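Is scar gel worth the money or is it just moisturiser in a posh tube?

Asked by fencepost_2000 in Health & Body > Skin
167 views

I had a lump taken off my shoulder in April (harmless, a fatty thing, nothing to worry about) and the stitches have all gone now. What I'm left with is a pink line that's slightly raised at one end. It doesn't hurt. It itches a bit at night.

The chemist in Skinthorpe tried very hard to sell me a tube of Zundodell scar gel at £16. When I asked what was in it she read the back of the box out to me, which I could have done myself. The leaflet says "visibly improved in weeks" and has a before and after where the after is plainly in better light. My sister swears by something called Kusutum oil, but my sister also swears by magnets.

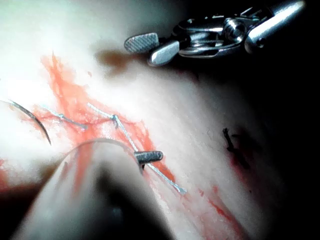 So what I'd like to know is this. Does any of it do more than time would have done on its own? Scars fade anyway. If I rub gel on for three months and it fades, the gel gets the credit. If I rub nothing on and it fades, there's no box to put that on. Has anyone here tried leaving half of it alone?

Also, how soon is too soon to start? The discharge sheet just says "keep clean and dry" and then stops being useful.

Please don't tell me about vitamin E. I've had vitamin E from four separate people.

2 answers

Viorica Grecu
Accepted answer

I'm a retired practice nurse, so take this as general information. If the raised end keeps growing, or spreads outside the line of the cut, get it looked at properly.

You're right to be suspicious about the timing. A new scar is usually at its pinkest and lumpiest in the first few months, and that is exactly when people go out and buy something. After that it tends to flatten and go pale over a year or more, whatever you do. Almost anything would look good if you started it at the worst point.

That said, I wouldn't lump it all together. Silicone, as gel or as sheets, has the best case of the things you can buy over the counter, mainly for scars that are raised. The studies I've read were mostly small and some of them weren't very good, so I'd call it "may help a bit" and leave it there. Check the ingredients on yours. If silicone (often listed as something ending in -methicone or -siloxane) is at the top, fine. If it's a long way down after the perfume and the onion extract, keep your money. There's no need to pay for the brand name either.

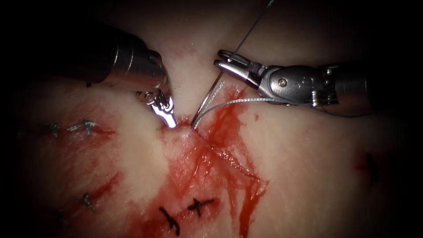 On when to start, wait until the skin has closed all the way along, with no scabs and nothing weeping. For most people that means a couple of weeks after the stitches are out or have dissolved. Silicone shouldn't go on an open wound, whatever the leaflet implies with its photographs.

What costs next to nothing and that I'd do first:

Keep the sun off it. A fresh scar can darken and stay dark. High factor sun cream or a sleeve, for a year at least.

Massage it with a plain cream, a few minutes twice a day, firm enough to move the skin over what's underneath. The evidence for this is thin as well, to be fair. It does often settle the itching, and the cream can be the cheap stuff in a tub.

Don't carry anything on a strap across it. Shoulders are awkward because the skin there gets pulled every time you lift your arm, and scars on shoulders and chests are more likely to end up raised. That matters more than what you rub on.

As for doing half and half, yes, people have done it. I had a patient who covered one end of a long scar on her leg and left the other. She couldn't see any difference and was quite cross about it. One leg proves nothing, of course.

sarbu_allotment

Used Zundodell after my hernia op, every day till the tube ran out. Scar's fine now. Was it the gel, no idea. My brother had the same op and used nothing and his is fine too.

Wouldn't bother. Get bio oil or whatever, it's all the same. Vitamin E is good.

Comments

fencepost_2000: Thanks Viorica, that's the first answer I've had that didn't end in a shopping list. Looked at the box again on Friday and silicone is second on the list, so not a total con. Still not paying that for it. Going with sun cream and a tub of the plain stuff, and I'll swap my rucksack to the other side.

Catinca Dobre: Second on the list after what though?

fencepost_2000: Water, I think. I'd put it back on the shelf by then.

Viorica Grecu: If you do change your mind, the sheets can be washed and used again, so they often work out cheaper than gel. They do peel off shoulders overnight. Paper tape round the edges helps.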